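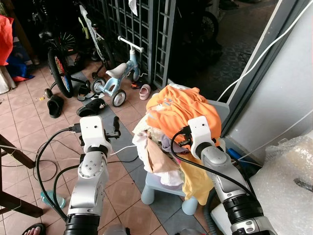 Brulta folding laundry hamper, six weeks in

I have owned enough hampers to distrust the whole category. They all promise the same thing, that clothes will stop living on the floor, and as far as I can tell the clothes don't care what you bought for them. So when Nanami Shibata told me the Brulta had "changed her hallway," I asked her what a hallway is like before and after a hamper, and she sent me a link to buy one. I paid full price, $70, in October. I mention that since every second review of this thing seems to have been written by a person who got it in the mail for nothing.

What you get for $70 is a frame of four legs that cross like a camp chair, a removable fabric bag, a lid, and two carrying straps. The bag is split down the middle by a panel that zips in and out. The box says "no tools needed," and that part is true. Getting the legs to lock open is another matter. There's a small sliding collar on each side that has to come down over the hinge, and on mine the left one stopped a finger's width short. I worked it loose with dish soap. After that it slid fine, but I then had a hamper with soap on it.

The website makes a lot of noise about capacity. The Brulta is supposed to hold four full loads. Whose loads? My washer is a front loader of ordinary size, and I got two and a half out of a packed bag, pushing down with my forearm. If you fill it the way a normal household fills a hamper, which is to say by throwing things at it from the bathroom door, you get two. Jeans are the problem. Three pairs of jeans and a hooded sweatshirt take up one whole side and lean on the divider until it bows over and you have one and a half compartments for darks and half a compartment for whites. With the divider zipped out it does better, and then you've paid extra for a divider.

That divider is the reason it costs what it does. The plain Brulta, same frame and no split, is a good deal cheaper, and I'd point anybody there first. I understand the theory of sorting as you go. In my house the theory lasted nine days. My kids are seven and ten and they sort by which side is closer. I'm not much better after eleven at night.

The lid

I don't know who asked for the lid. It's a fabric flap with a stiff insert, held down by two magnets, and it looks very nice in a room where no one is doing any laundry. In use it's one more thing between a sock and its destination. Within a couple of days there was a layer of clothes sitting on top of the closed lid, which meant that the next person couldn't open it without moving the layer, so they added to it. I took the lid off and put it on a shelf. The magnets are strong, I'll say that for them. They picked up two bobby pins and a thumbtack on the way.

If smell is your worry, the lid makes it worse. Damp towels under a closed flap go sour faster than towels in the open. The product page calls the fabric "breathable" and I tried breathing through it, and you can, about as well as through any canvas tote. Leave it open or wash more often.

Carrying it

Now the part I expected to hate and mostly didn't. The bag lifts off the frame with four snaps and the straps are long enough to go over a shoulder. Full of jeans it's heavy, but it sits against your hip and doesn't swing around much, and I can get down the stairs with one hand on the rail. My old rigid basket needed both hands and a view of my feet that I didn't have. For anyone with stairs, that's worth real money. Whether it's worth this much money is what I keep going back and forth on.

The snaps worry me. They're metal, they bite hard when new, and by the fifth week one of mine had started to pull at the fabric around it. There's no reinforcement patch, just a folded edge with a single row of stitching. I wrote to the company and got back a message thanking me for my feedback and asking whether I'd like to see the matching shoe bench. I would not.

For comparison I borrowed a Skurent from Tetsuya Katayama, who swears by it. It's a plain molded tub with handles, ugly, a bit too wide for a doorway if you carry it sideways. It has no lid, no divider, no frame and nothing to snap. I used it for a week alongside the Brulta and the clothes ended up in the Skurent, every time, simply because the opening is bigger. It also rinses clean in the bathtub. The Brulta bag says hand wash, lay flat to dry. So you need somewhere to lay flat a thing the size of a pillowcase for a giant, and while it dries you have no hamper.

I put a short version of all this up on the site in my third week, and the replies came in faster than I expected.

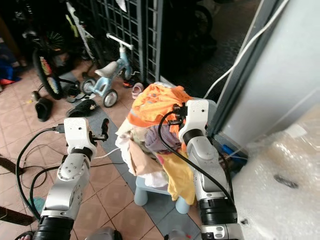 Renji Nomura wrote that I was using the wrong bag entirely, and that he'd swapped the original for a mesh one from Minami that fits the same frame and goes straight in the dryer. He has had his for two winters. He also thinks the divider is the best thing about it and that I should try color-coding the sides for the kids, and he says the lid is useful for people with cats.

I'll give him the cats. I don't have one, and I can see that a closed hamper might be the difference between clean-ish and furry. I'm less convinced by the color coding. We tried red tape on one side and blue tape on the other, and my younger one put red clothes under the red tape and blue clothes under the blue tape, and asked where the green ones went. You can't fault her.

The Minami bag, though, I did order. It fits, more or less. The corners are a little short of the frame, so you have to stretch it over the last snap, and it sags lower in the middle than the original. But it dries in an hour and the handles are sewn across the whole bottom, so the load isn't hanging off the edge. If a company that doesn't even make the frame can do that, I'd like to know why Brulta couldn't.

Sadao Nishimura left a longer comment that boiled down to this: a hamper is a place to hide the fact that you haven't done the washing, and he hasn't owned one since his kids moved out. He washes what he took off. I admire that and it has nothing to offer a family of four with soccer practice.

What bothers me more, after six weeks, is the claim printed on the side of the box, that the average home will "save 400 minutes a month." No explanation, no footnote. I tried to work out where those minutes could possibly come from. Sorting takes me a few minutes a load when I do it on the floor in front of the washer. Carrying takes what it takes. Even if the thing sorted perfectly and walked itself down the stairs, I don't do enough laundry to save that much time on it, and I do a lot of laundry. I suspect they mean folding, and the hamper has no opinion about folding.

Which brings me to where the time does go.

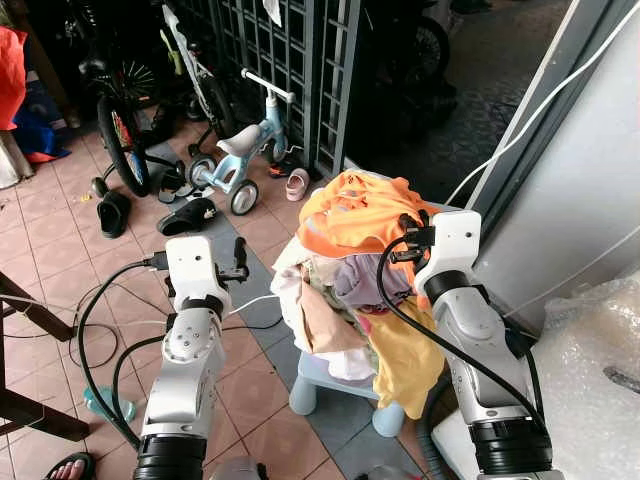
Folding is the job, and putting away is the job after that, and no hamper touches either one. In our house the clean clothes are a bigger mess than the dirty ones. They come out of the dryer, get put on the nearest surface, and people dress out of the heap until it's small enough to ignore. I've tried baskets with names on them, and Shota Chiba lent me one of those Kostham folding boards, the hinged kind that turns every shirt into the same rectangle. It works on T-shirts. It does nothing for fitted sheets, leggings, or anything with a hood, and I don't own very many plain T-shirts. I gave it back after two loads.

So if you're shopping for a hamper because the pile bothers you, look at which pile it is first. Mine was the clean one, and I spent $70 on the other.

A few smaller points, in case they help someone decide.

The feet are capped in soft rubber and don't scratch. They do leave a faint gray mark on pale tile that comes up with a damp cloth.

Folded flat, it really is thin. It slides behind the bathroom door. I have folded it exactly once, to see if I could.

The "sand" color is closer to oatmeal and shows everything. Get the dark one.

The zipper on the divider catches if you try to open it with the bag full. Empty it first.

Assembly instructions are pictures only, and step 3 shows the frame upside down from how it ended up in my house. I may have it upside down.

Would I buy it again? The plain one, maybe, on sale, with the Minami bag and no lid, if I still had the stairs. At full price with the divider, no. Nanami still loves hers and says I gave up too early on the sorting. Her kids are in high school. I'm keeping mine going until that snap lets go, and then I'll probably get a tub like Tetsuya's and live with how it looks.

Three stars, one of them for the shoulder straps.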